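We use cookies to remember your settings and to count visits. By continuing to browse you accept this. Accept | Manage choices

Help me test a peg board! (Paid, one afternoon in January)

Hi, I'm Maiara Sales, and I design puzzles and sorting boards at Lacerda, a very small toy and learning workshop above the Mudell bike store. I'm looking for 10 people to come and spend an afternoon fitting little parts into a board and telling me what drives them nuts about it.

You don't need any experience at all. I'd love a mix of ages, 18 and up, and I'm especially keen to hear from anyone with stiff fingers or big hands, or who just gets annoyed by fiddly things (my uncle lasted four minutes with the last version and I learned more from him than from a month of drawings).

You'll sit at a table with the board flat in front of you, pick up the parts and put them where you think they go. The first go is without instructions, then we do it again with a printed sheet, and then you complain to me over coffee. I take notes while you work, and Darnell Abernathy keeps the time. It isn't a race, he just likes his stopwatch. 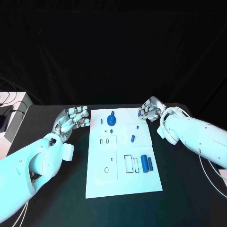 The pay is $80 for the session, in cash or by transfer, and I'll cover your bus fare too. Sessions start at 1 p.m. and we finish by 4. There's one flight of stairs and no elevator, sorry! If stairs are a problem, tell me and I'll set up a table in the back of the bike store.

Please bring your reading glasses if you use them, and skip the hand cream that day because the small pegs get slippery.

To sign up, drop a note in the Lacerda mailbox or call extension 478 and ask for me or Janaína Seixas. Leave your name, a phone number and whether you're left- or right-handed. I still need lefties, so bring your left-handed friends!

Sign up for the Lacerda newsletter. Enter your email. You can unsubscribe at any time.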